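Drawers, Drawers, Drawers!
6/19/18

Welcome to the Pravuvton gallery, our little corner for chests, desks and bedside tables. We do love a good drawer, and the ones that get the most polish on the front are often the ones we end up opening and shutting all afternoon!

Glossy reddish-brown on the front and pale wood for the box behind it, that's a pairing we never tire of. You get all that depth and shine from across the room, then you pull it open and everything turns light and creamy inside. 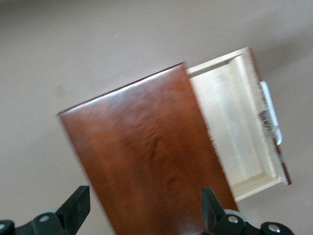
The grain is the other joy. A swirl or a dark curl in the middle of a drawer front gives a piece its own face, and we'd pick one of those over a plain board every time (the Kevura bedside table, £389, is a lovely one to browse for if you like a bit of pattern).

More to come in July, when the Mirzaei desks go up. We've got roughly 60 pictures still to sort through, so do pop back!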